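Kaltgate Handheld Console - User Guide
Section 4: Connecting to the TV and Pairing a Second Controller

Read this section before you connect the console to the TV for the first time. The battery should be charged to 100 percent. If the battery is low, the dock will charge it first and the picture will appear later.

Preparing the dock

1. Put the dock on a flat and stable surface near the TV. Leave free space behind it for the air to go out.
2. Open the back cover of the dock. Connect the power adapter to the upper port and the HDMI cable to the lower port.
3. Close the cover. Check that both cables go through the opening on the side and are not pressed by the cover.
4. Wipe the contacts of the console with a dry cloth.

Caution: Do not use wet wipes, alcohol or window cleaner on the contacts or on the screen. Moisture can enter the charging port and damage the console. Damage of this kind is not covered by the Weltbridge warranty. 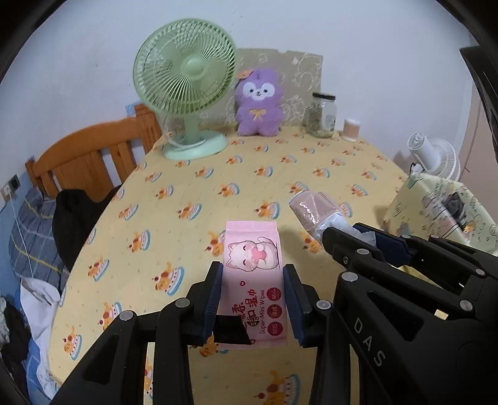
Packaged wipes, labeled "Super Mini Wipes".

5. Slide the console into the dock with the screen facing the front. You will feel a small click.
6. Turn on the TV and select the HDMI input. The start screen should come up on the TV, and the console screen goes dark.

Note: If the TV shows "No signal", take out the console, wait until its own screen turns on, and insert it again. Some older TVs need to be restarted after the first connection.

Pairing a second controller

The console can work with 2 controllers at the same time. Both must have firmware 205 or later. You can see the firmware number in Settings > Controllers > Details.

1. On the start screen, open Settings and choose Controllers.
2. Choose Add Controller.
3. Hold the Pair button on the new controller until the light blinks quickly.
4. When the name of the controller appears in the list, press A to confirm.

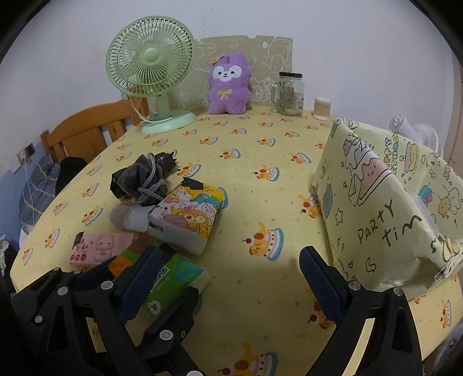

After confirming, the light stops blinking and stays on. The first controller keeps the role of Player One. If you want to change the order, choose Swap Players in the same menu - the game will be paused while you do this.

Note: The Aststead racing wheel and the Golestani arcade stick are paired in the same way, but they have no vibration. Please turn off Vibration in the game menu, otherwise some games show a warning at each start.

Caution: Do not charge the controllers with a phone fast charger. Use the ports on the front of the dock. The controller battery has a capacity of 1800 mAh and is not replaceable by the user.

If the controller is not found, move it closer to the dock and repeat from step 2. For other connection errors, see Section 9.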